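Ticket 272 – Laundry / Bedding
Site: Birham, upstairs bedroom
Opened: 2021-02-05
Status: Open, workaround in place
Summary: White cotton items will not hold a flat fold, slide on bed sheet

Symptom
Plain white pieces (pillowcases, undershirts, one thin towel) come back from the dryer creased and will not fold flat on the bed. First fold holds. Second fold drifts, and the piece opens up as soon as it is let go. Dark and heavy items are not affected. Jackets and sweaters fold normally on the same bed and stay in their piles.

First noticed in January, after the move from the old sheet set to the Kollumau one. Not reported then, as it was put down to an overfull dryer.

Environment
Folding surface: double bed, medium mattress, glossy white sheet with the red peony print.
Dryer: Wumesis, vented, default program.
Detergent: Zhuravel powder, no softener.
Typical batch: 14 pieces, mixed.

Steps tried

1. Smaller dryer load. Split the batch in two and ran each half on the default program. Creasing was lighter. Sliding unchanged.

2. Removed pieces right at the end of the cycle. Previously they sat in the drum for more than 10 minutes. Creasing mostly gone on the pillowcases, still present on the undershirts. Sliding unchanged.

3. Old flannel blanket laid over the sheet as a folding surface. Sliding gone. Both folds hold. The blanket sheds lint on dark clothes, so it is no good for the whole batch.

4. Rewashed the sheet with half the powder and an extra rinse, to rule out residue. No change. The finish seems to belong to the fabric.

5. Folded on the dresser top. Works, but there is only room for one piece at a time and the finished pile has to go somewhere else anyway. Dropped.

Findings
Two separate problems were logged as one. The creasing comes from load size and time left in the drum. The sliding comes from the sheet – thin cotton has too little weight to stay put on a slick surface, and the mattress gives under the hand on the second fold. Heavier clothes press down enough that it makes no difference.

Workaround
Fold dark clothes first, directly on the sheet, and stack them toward the head of the bed. Then lay the blanket over the free part and do the whites. Smooth each piece from the middle outward before the first fold. Press the crease with the flat of the hand, wait a moment, then make the second fold. Do not start a new pile on the bare sheet; anything over five pieces high leans and goes over.

Small colored things can wait in a heap at the far side until the end. They do not get in the way there.

Open items
– Find a folding surface that does not shed. A cotton tablecloth is the next candidate.
– Check whether the second Kollumau sheet has the same finish. It is still in its packaging.
– Retest undershirts on the low heat program. Allow extra time for the longer cycle.

Update
Low heat run done with undershirts only. Creasing reduced to the hems. Sliding is the same on the bare sheet, as expected. Tablecloth not tested yet. Leaving the ticket open until it has been through one full batch, whites and darks together. 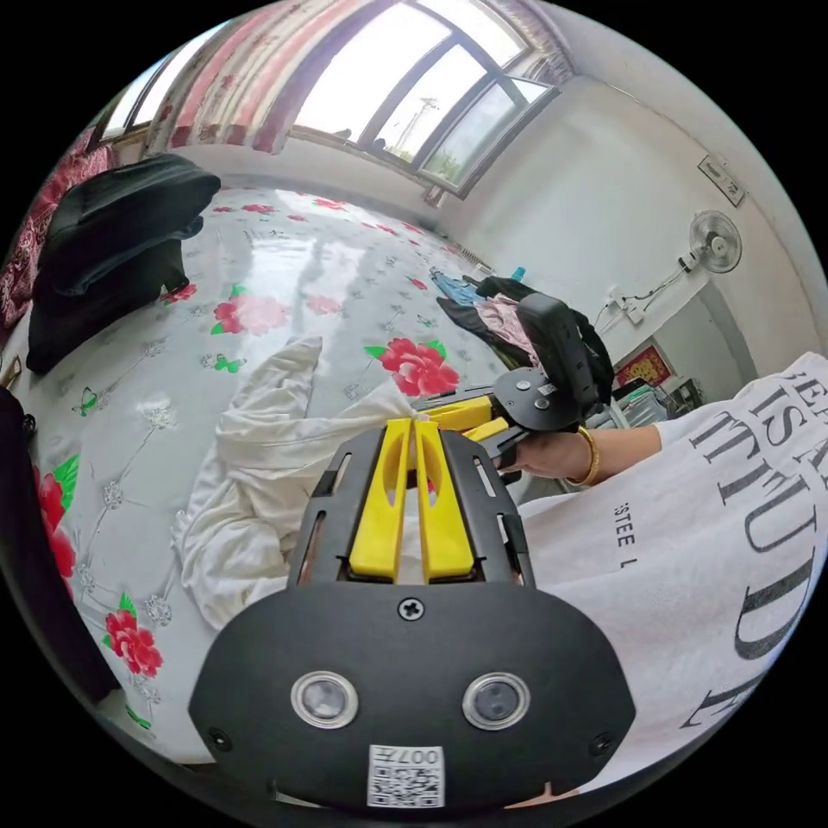
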